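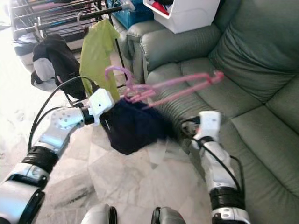
Can a machine do the laundry yet?

2025-07-05

My sister-in-law Imelda Tan asked me this over dinner, and I gave her a long answer she didn't want. I'm putting it down again, with more room to spread out.

I spent 20 years on the floor at a packing plant in Moslow. We had arms there that could lift a carton, turn it and set it on a pallet all night long. The cartons were all the same size and came down the belt facing the same way. When a flap was open, the line stopped and somebody walked over.

A house is all open flaps. Take a shirt off a hanger and put it on a chair. The shirt has a different shape every time you touch it. The hanger has a hook that catches on things, and the neck hole you need is usually folded under something.

What two arms do well

Holding is mostly solved. Two grippers can keep a plastic hanger level between them, and a hanger is a good thing to practice on — it's stiff, it's light and it has clear ends.
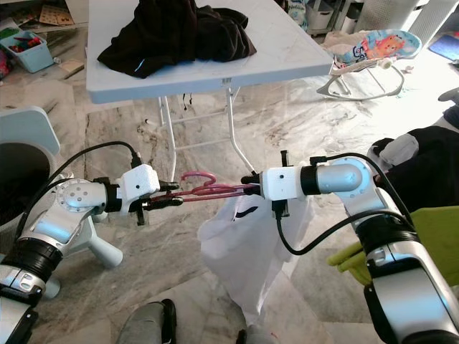

The trouble starts with anything soft. A person threading a hanger into a sweater uses the backs of the fingers, the wrist, and sometimes the chin. A gripper has two fingers and pinches. If it pinches one layer, fine. If it pinches two, the sleeve comes along with the collar and you start over.

Crisanto Tolentino and I used to argue about this on breaks. He thought cameras would settle it. I said touch. I still say touch, though I'll give him that a camera close to the fingers helps a lot more than I expected. Dark clothes are the worst case. Navy knit in a dim corner is hard enough for me, and I know which end is the neck.

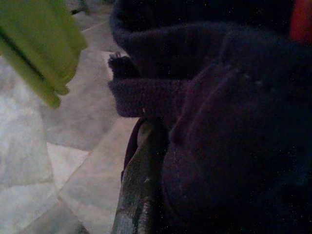 Where I'd put the line

Shop floor: yes for moving boxes, mostly yes for sorting hard parts, no for anything with loose cable or cloth.

Home: vacuuming, yes. Hanging up one garment slowly, with someone standing by, I believe it. A full basket with socks, toys on the floor and a kid asleep in the next room, no.

Imelda wanted a year. I told her to ask me again in October and I'd have a different excuse. She still has a load to fold, and so do I.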